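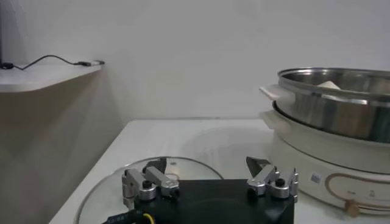 From: Evie Naylor
To: Pernville Small Kitchens list
Date: 2/3/18
Subject: Re: Steaming buns in an electric pot

Cyril Yeoman wrote:

> I have been given an electric pot with a steamer basket and would like
> to use it for the frozen buns from the Chinese grocer on Horrocks Road.
> I tried twice in January. The first lot came out with wet, sticky
> bottoms and half of each one stayed behind in the basket. The second
> lot were all right underneath but had gone wrinkled and heavy by the
> time I got them to the table. The booklet only has a chart for
> vegetables and fish. How much water do people put in, and do you thaw
> the buns first? Also, where do you all keep the thing? I have one short
> bit of worktop and the kettle is on it.
>
> Cyril

Cyril,

I do these most weeks, so I will go through it in the order I do it. My pot is the sort with a pale base and a steel basket that sits on top, with a handle on each part. I don't know yours, but they can't differ much.

Where it goes. Mine stands on the white worktop next to the wall, under nothing. Don't put it below a cupboard. I had mine under one at the old flat in Menel Street and the bottom edge of the door swelled up within the year. A shelf off to one side is fine. The kettle can go on the floor for half an hour.

Water. Pour it into the base before the basket goes on, and keep the level well below the holes. I think this is what went wrong with your first lot. If the water is boiling up through the bottom of the basket, the buns are sitting in it. I measured mine once on the kitchen scales and it was 887 grams, which lasts me one full batch with some over. Yours may want less if the base is shallower.

Thawing. I don't. Straight from the freezer works with the plain ones and the red bean ones. The big pork ones I leave in the fridge overnight.

Lining. Squares of baking paper, a bit bigger than the bun, one each. Don't cover the whole bottom with one sheet or the steam can't get up through the holes. Cabbage leaves also work but you can taste them.

Loading. Get the water boiling first, then put the buns in with a finger's width between them. Five is a comfortable number for one basket. I put them out on a plate beside the pot beforehand so that I am not going back and forth to the freezer with the lid off. 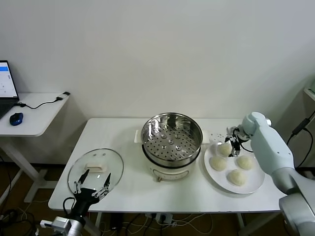 Lid. A glass one lets you see what is going on, so there is no need to lift it. Drips from the lid are the other cause of wet patches. I used to tie a tea towel round mine and have stopped, as it made little difference with this pot and the corners kept coming down near the hot base. When you do take the lid off, tilt it away from you and let the water run off to the side, clear of the buns. Lay it flat on the worktop afterwards if you have room.

Time. Fourteen minutes for small ones from frozen, eighteen for the larger. Then turn it off and leave the lid on for three or four minutes more. I suspect your second lot wrinkled because the lid came straight off. A few small wrinkles don't matter.

Getting them out. Tongs with soft ends, on to a plain plate, one layer only. If you pile them up they stick to each other and the skins tear.

Cleaning. Rinse the basket before it dries, as dough in the small holes is a nuisance later. An old toothbrush shifts it. Wipe the base with a damp cloth and keep water away from the knob and button.

The Celotura booklet somebody scanned for the list has a page on dough, better than the chart you describe. It is in message 1029 in the archive.

Evie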